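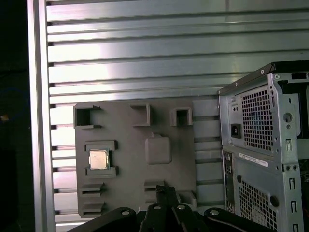 Plimmont Capillary Watering Tray

Product details

The Plimmont is a shallow tray for watering pots from below. It is sold with a raised platform, a felt mat and a clip-on water level gauge. Pots stand on the mat, the mat hangs into the water under the platform, and the compost takes up what it needs through the holes in the pot base.

It suits seedlings, young tomato and pepper plants, herbs and most potted salad crops. We don't recommend it for cacti or for anything you want to keep dry over winter. Clay pots work if they are thin-based, but plastic pots with plenty of holes are better. Take off any saucers first, and pull out crocks or gravel from the bottom of the pot, as they stop the compost touching the mat.

In the box

Tray, dark green
Platform in 2 sections
Felt mat
Level gauge
Instruction sheet

Size and capacity

Length 38 cm. Holds 5 litres when filled to the upper mark on the gauge. Order code 243.

Setting up

Put the tray on a level surface before you fill it, as it is heavy to move once it has water in it. Soak the mat in a bucket until it stops floating, then lay it over the platform with the long flap down through the slot. Fill through the corner opening.

Water each pot once from above with an ordinary can. This joins up the water in the compost with the water in the mat, and the pot will look after itself from then on. If a pot dries out completely
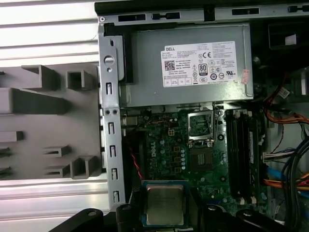

or is lifted off for more than a day, water it from above again before you put it back. Press it down with a slight twist so that the base sits flat.

In a cool greenhouse a full tray lasts well over a week with small plants on it. In hot weather, with bigger plants, check the gauge every other day. Let the level drop to the lower mark before refilling – seedlings don't like a mat that is always sodden.

Composts

Any peat-free multi-purpose compost will do, though the very coarse ones draw water up slowly. We have used Grønli seed compost on ours for two seasons and it wets evenly. If your compost is full of bark, sieve it for the bottom half of the pot.

Feeding

Use a liquid feed at half the strength given on the bottle and add it to the tray. Go back to plain water for the next fill. A white crust on the mat means that salts are building up; rinse it under the tap.

Customer comments
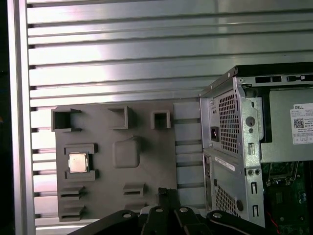
One buyer told us that the mat went green by the end of June and asked whether this harms the plants. She had the tray on a south-facing sill with only four pots on it, so most of the felt was in full light, and she has now laid black plastic over the bare part, with holes cut for the pots.

Our reply: the algae does no harm to established plants, but it can encourage sciarid fly. Covering the gaps is what we would do too. The mat can go in a cool machine wash without powder. Spare mats are sold singly.

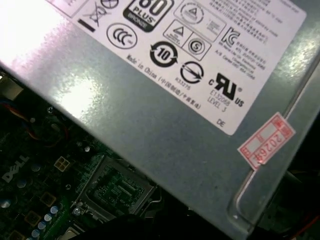 Growing notes by the Stavico garden team
Last revised: December

We raised our Skasadance tomatoes on three of these trays, sowing in modules and moving them to 9 cm pots when the first true leaves showed. They went on the mat the day they were potted up. Growth was even across the tray, apart from the corner nearest the door. Take tomatoes off once the roots come through the holes and start to grip the felt, or you will tear them when you lift the pot.

Basil did well. Parsley was slower than the pots we watered by hand, and we would keep it on a drier bench.

At the end of the season, empty the tray, scrub it with warm water and a little washing-up liquid, and store it under cover. The gauge should come off before any frost.

Delivery and returns

Orders placed before noon are packed the same day, except on Sunday. Unused trays can be sent back in their original box. Mats can't be returned once they have been wetted.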